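**Storing small hand tools – drawers or rolls?**

**kelley_bench** – Mon 30 December
I repair watches and small clocks in a spare bedroom and I'm out of drawer space. Tweezers, screwdrivers and hand removers all live in one tray and the tips get knocked. Do you use fitted drawers or canvas rolls? Budget is $200.

**gebru2243**
Drawers. I cut foam for mine in August and haven't bent a tip. Rolls are fine if you travel. At home you spend all day unrolling things.

**Allard_Clocks**
Disagree. Foam crumbles and the bits get into movements. I had a drawer lined with the cheap gray kind and was picking specks off a balance for a week. A roll can go in the wash.

**gebru2243**
Then buy closed-cell foam. The cheap gray stuff is for packing dishes. Canvas sheds lint too, especially along a cut edge.

**Allard_Clocks**
Only if the edges aren't bound. Look for binding tape all the way along, and caps on the tips. I keep the tweezers separate from the screwdrivers. 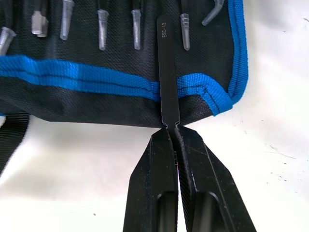
Slots should be snug enough that nothing slides when you pick the roll up. Mine loosened after a few years and I ran a second line of stitching down each one. Took an evening.

**kelley_bench**
Do you put the caps back on every time? I lose them.

**Allard_Clocks**
At the end of the day, yes. During a job they stand in a block.

**nnowicki**
Nikola Nowicki here, I mostly do pocket watches. I'd skip both and get a used dental cabinet. Paid $300 for mine, shallow drawers, very heavy. It is over your budget but they do come up for less.

**gebru2243**
Seconded, if the floor can take it.

**skamance_3008**
A spare bedroom is going to be carpet. I wouldn't put a steel cabinet on that. Get one roll for the tweezers, keep the tray for everything else and see how it goes.

**kelley_bench**
It is carpet. I'll try one roll first. Allard, what thread did you use for the second line of stitching?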